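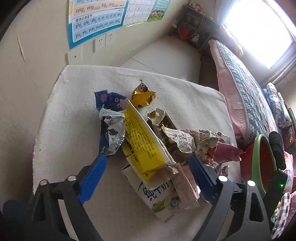 Snack wrappers, a milk carton and other cardboard, heaped on a white towel.

Zondarura Opens Sorting Sessions for People Who Have Stopped Reading the Back of the Packet

HOROVGATE - Zondarura, the household waste workshop on the lower floor of the old Pladov button works, will begin a season of evening sorting sessions in July. Each one starts with a pile of snack trash on a towel and ends when the pile has been dealt with, or at 9 p.m., when the building locks its doors.

The program is called The Heap. A longer name was considered and would not fit on the sign.

Sessions run every Wednesday at 7 p.m. and cost nothing to attend. There are 17 places at each, which is how many stools Zondarura owns. Residents of Horovgate may come alone, with a roommate they are fighting with about the kitchen bin, or with children old enough to be trusted near a foil wrapper that might still have chocolate in it.

The Heap grew out of a household survey Zondarura carried out over the winter on the Ateş housing estate. Of the 700 households that replied, 71 percent said they were confident recyclers. The same households were then invited to sort one bag of ordinary snack packaging in their own kitchens. Only 30 percent put everything where the town's collection rules say it should go. Several asked for the first question back.

Bottles and newspapers caused very little trouble. The difficulty lay in the small stuff that piles up beside a sofa: the shiny wrapper, the twisted scrap of something yellow and gold, the paper that has been crumpled so firmly it seems to have a grudge. Cartons did badly too. A milk carton lying on its side looks like paper to most people, and will go on looking like paper until somebody cuts it open and shows them the lining.

Accordingly, cutting open cartons takes up most of the first half hour. Scissors are provided. Participants then move on to flattening boxes, a skill that almost every adult in the survey claimed to have and that the contents of the estate's paper bins do not support.

The second half is given over to wrappers. Zondarura teaches the scrunch test, in which a wrapper is squeezed in the fist and released. If it stays in a ball, it may be foil. If it slowly opens up again, it is more likely a plastic film with a metallic coat, and under Horovgate rules it goes in the general bin. Participants are asked not to perform the test on other people's wrappers without asking.

Packaging used in the sessions comes from many places and is printed in several languages, Chinese among them. Zondarura has kept this arrangement on purpose. Sorters who cannot lean on the words have to handle the thing itself, feel whether it is card or film, and look at the torn edge. Those who can read every word on the box are welcome and will be asked to keep the answers to themselves until the end.

White towels are used as the work surface because crumbs show up on them. They are washed between sessions. Earlier trials used a dark green cloth, and the raisins were not found for some time.

People attending are encouraged to bring a bag of their own clean, dry packaging. Please shake it out first. Zondarura cannot accept glass, batteries, anything with a liquid still inside, or the drawer of takeout sauce packets that every household in town appears to be saving for an emergency. A separate evening for the sauce packets is under discussion.

Everyone who completes a session takes home a one-page guide to the Horovgate collection rules, printed large enough to be read from across a kitchen. It replaces the town's current leaflet, a folded sheet that most survey households reported having recycled unread, in many cases correctly.

Places can be booked at the Zondarura front desk or by phone during opening hours. Walk-ins will be seated if there is a stool. The entrance is on the canal side of the Pladov building, past the bicycle racks. The door sticks and should be pushed firmly near the bottom.

About Zondarura
Zondarura runs practical workshops on household waste, repair and storage for residents of Horovgate and the Ateş estate. Its other current courses are Jars and Their Lids, and Introduction to the Cupboard Under the Sink.

Press inquiries: Zondarura press desk, Pladov Building, Horovgate. Reporters are welcome to attend any session and will be given scissors.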